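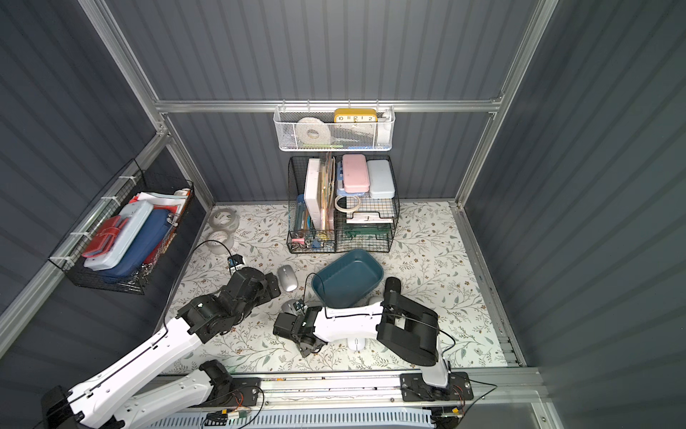 The tenant at Flallthorpe asked at the last visit why the shutoff valve has to be tested every time when it was fine the time before. A valve that is never turned tends to seize, and it gets turned at every visit for that reason. The answer has been added to item 4 so it does not have to be given again.

WORKSHOP UNIT SAFETY CHECKLIST, WITH COMMENTS
Hirvonen Property Services
Site: Flallthorpe, Unit 6
Visit date: 16/01/2018
Floor area: 2,340 square feet, of which 585 is storage

Marks used: OK, FIX (before next visit), NOW (before the unit is used again), N/A.

EXITS

1. Front door opens fully from inside without a key. OK
Comment: Closer is a little strong. Leave it.

2. Rear door opens fully from inside without a key. FIX
Comment: Panic bar works but has to be pushed twice on the hinge side. Grease first, then adjust the strike plate. The outside step had salt on it. Keep that up until March.

3. Path between the doors is clear and at least 36 inches wide. NOW, then OK
Comment: Two pallets from the Nestness delivery were standing in it. Moved to the storage side during the visit. The floor tape marking the path has worn off near the sink and needs to be laid again. The same comment was made last time.

WATER

4. Main shutoff turns closed and open by hand. OK
Comment: Tested both ways. Stiff for the first quarter turn. Test at every visit, even if it was fine the time before.

5. Water heater relief valve has a discharge pipe that ends near the floor. OK
Comment: Pipe ends 6 inches up. No staining under it.

6. No leaks under sink or at hose connections. FIX
Comment: Slow drip at the cold supply. Tenant has a bowl under it. New washer, or a new supply line if the washer doesn't do it.

FIRE

7. Extinguishers mounted, gauge in the green, tag current. FIX
Comment: Front one is fine. Rear one reads in the green but the tag has run out. It was also sitting on the floor next to its bracket.

8. Smoke alarms sound when tested. OK
Comment: All sounded. The one over the storage side takes a ladder, so bring one. The tenant's is too short.

9. Nothing stored within 18 inches of sprinkler heads. OK
Comment: Close on the top shelf at the back. Tenant was told not to add another layer of boxes.

10. Oily rags kept in a metal can with a lid. NOW
Comment: Can is there, lid is not. Lid found behind the heater and put back on. Marked NOW anyway so that it is looked at next time.

ELECTRICAL

11. Panel door opens fully with three feet clear in front. OK
Comment: Circuit 26 still has no label. Tenant thinks it is the outside light. Switch it off in daylight and find out.

12. No extension cords used as permanent wiring. FIX
Comment: One orange cord runs from the sink wall to the radio shelf. Either move the radio or have an outlet put in. The cord itself is in good shape.

13. GFCI outlets trip and reset. OK
Comment: Sink outlet tested three times. The test button has to be pushed hard.

WORK AREAS

14. Small tools and supplies have a set place off the work surface. OK
Comment: Hanging baskets are acceptable for light things such as tape and pens. No open blades in mesh, as points can come through the bottom. Check that the hooks are seated after anything is taken out.

15. Stools and step stools are steady. FIX
Comment: The gray step stool has lost one rubber foot. Replace the foot or throw out the stool.

16. First aid kit is stocked and can be reached without moving anything. FIX
Comment: Low on medium bandages. The eyewash bottle is past its date. Order from Festness with the extinguisher tag so there is only one delivery charge.

17. Lighting is good enough to read a label at bench height. OK
Comment: One tube flickers at start and then settles. Not counted as a fault this time.

STORAGE SIDE

18. Shelves fastened to the wall. OK
Comment: Pulled on each one. The end unit moves slightly at the top but the bracket is tight. Look at the anchor next visit.

19. Heavy items on the lower shelves. FIX
Comment: Paint cans are on the top shelf again. Move down to the second or lower.

CARRIED OVER TO NEXT VISIT
Items 2, 3 (floor tape), 6, 7, 10, 12, 15, 16 and 19. Label for circuit 26.
Copy left with tenant - second copy to the Hirvonen office.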